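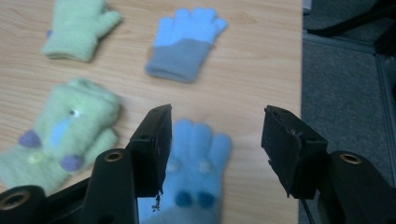 September 3, 2022
Plincombe, nut shed notebook. Cracking and storage.

First proper run of the season on last year's hazelnuts, the ones from the back of the cold store that everyone hoped somebody else would deal with. Rafia Niazi on the cracker, me on the sorting belt and the complaining.

Aim, as written on the whiteboard: find out whether the Khoo cracker can be set to take mixed sizes without turning the small ones to gravel or letting the big ones through with a polite dent. Aim, as understood by the office: have an answer before the new crop comes in October and the buyer starts ringing.

Moisture first. Took a 200 g sample from the top of the bin and another from the bottom. The Suker meter gave two quite different readings, then a third when I put the top sample through again to check. Changed the battery. Fourth reading, different again. Rafia suggested the oven method, as she has been suggesting since spring. Samples are in the oven. Will write the figures on the next page when they come out, and on no account on the back of a feed invoice.

Graded 3,000 g through the riddles. 800 g stayed on the large screen, 545 g dropped through to the small and the rest sat in the middle, which is a better spread than I expected from trees that were planted by three different people with three different catalogues.

Cracker, gap as left by whoever used it last (wide): large nuts fine, medium ones mostly opened, small ones came out exactly as they went in, only dustier.

Cracker, gap closed two turns: small ones good. Medium acceptable, with more halves than I'd like. Large ones a disaster. Kernel smeared up the plate, and a smell like a sweet shop with a bearing problem. Stopped and cleaned down. The oil gets into the adjusting thread and then the gap creeps, so every setting we record is true for a few minutes and an opinion after that. Marked the wheel with paint pen so at least we can see it moving.

Cracker, gap one turn and a bit: compromise. Nothing was done well and nothing was ruined. Rafia says we could sell that as a feature.

My view is that we should grade first and run each size on its own setting. It means more handling and an extra bin. It also means the riddles have to be mended, as the medium one has a split along the edge that is letting nuts of all sizes make their own arrangements. Do this before drawing anything clever from today's weights.

Tasting. Opened a few from each grade. Mediums sweet, slightly tired. Larges had a couple of shrivelled kernels and one that was properly rancid, which I found by eating it. Rafia found hers by looking at it. Her method is going in the protocol.

Kept back a bag of each grade, sealed, for Soton. They want whole nuts in shell and the cracked kernels sent separately, labelled with bin number and gap setting. Last time we sent one box with "various" written on it and got a very short email. Labels are in the drawer under the scales. The printer has no ribbon, so handwriting it is, and please could it be Rafia's.

To do:
Oven samples out tomorrow morning, weigh, back in, weigh again.
Mend the medium riddle or find the spare that was lent out.
Ask Khoo for a locking nut for the gap wheel. They will say it has one. Ours doesn't.
Send the Suker meter back, or bury it.
Shell waste: the two sacks by the door are spoken for, for mulch. Don't put sweepings in them.

Later: oven thermostat is reading ten degrees over the dial thermometer I put inside it. Turned it down. Samples may need doing again from scratch. Rafia has gone home and I haven't rung her.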